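2022-06-05

Bench log, Tivano sensor boards

Back on the Pestdale batch. Went through the returns box first and sorted it by fault. Most of them come up on USB and then drop off as soon as the radio draws current. Measured the 3.3 V rail on the worst one: sags to 2.9 V under load, regulator too hot to keep a finger on. Swapped the regulator, same result, so the part itself is fine.

Mirjam Goossens had already marked the output cap on her copy of the schematic. She was right. The footprint takes either size and the assembler fitted the smaller one. Put a 22 uF across the output by hand and the rail holds. Left it running with the radio sending every 6 seconds, no resets so far.

Header pins: 37 boards still need them. Doing these with the iron at 350, the ground pins need longer on the pad — the thermal relief on rev B is poor. Fix in rev C.

Leemans quoted for the next run. Price is all right at 80 boards, and we don't need more than that before December. They want the drill file again with the slots separated out. Old one is in the Pimisberg folder, don't send that, it still has the wrong mounting holes.

Firmware: log buffer now wraps at 4,000 entries without losing the first record. Pushed to the test branch. Sleep current is still too high, probably the pull-up on the interrupt line. Will lift one leg of the resistor and measure.

To do: order caps, bin the two boards with lifted pads, change the silkscreen on the battery connector.

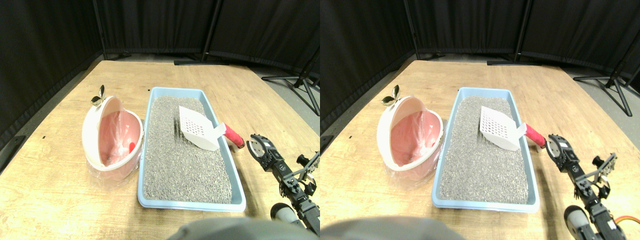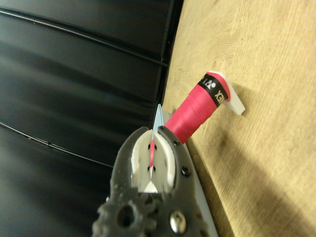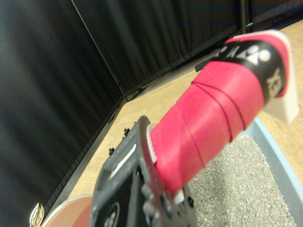
Top to bottom: litter tray and bin, thread spool, badminton racket.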